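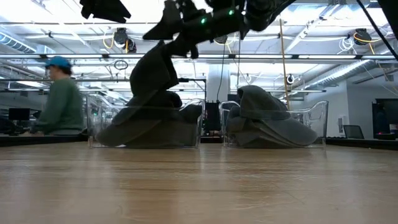
caps, both bins, morning

April, 9:45 and already behind. Quick one before I go back in.

Caps caps caps. Two clear bins on the wood table, one next to the other, and I swear they looked like the same gray until I stood there a while. Left one's darker, kind of olive if you squint. Right one's lighter where the light hits. Flora Lamont says it's all one color on the order sheet. Flora hasn't looked at them lately.

The Vestero order is 28 caps and I still don't have a straight answer on which gray they want. Emailed. Nothing. Will call after lunch -- if there is a lunch.

Things to sort out:

- brims. They tangle up when they're piled in like that, one over the other, and then the crowns get folded in. Should go crown up, nested. Takes forever tho
- taller bins? The piles stick up over the rim on both. Bomgate has deep ones but clear costs more and I want clear, I hate lifting lids to see whats in there
- the table top needs a going over. Little scratches all over it. Oil? Wax? Ask Flora, she did the one at her place
- something white down at the bottom of the left bin, by the front. Tag maybe. Fish it out before it goes in somebody's box

Bright blue cap across the room all morning, which made me want to order blue. Why is everything we do gray. Would sell way more blue, I'd bet money. Cervantes took the navy last spring and came back for more in 2 weeks.

Also the Plamimdale invoice, #23, still not sent. Do it tonight. DO IT.

Slept badly. Coffee was from yesterday, drank it anyway. Shoulder is sore from carrying boxes up from the car, should of made two trips.

Later -- Vestero called back while I was writing this. They want the dark ones. All dark. So now I have to go through the left pile properly and see if there's enough, and the lighter ones can sit till somebody wants them. Phone again, gotta go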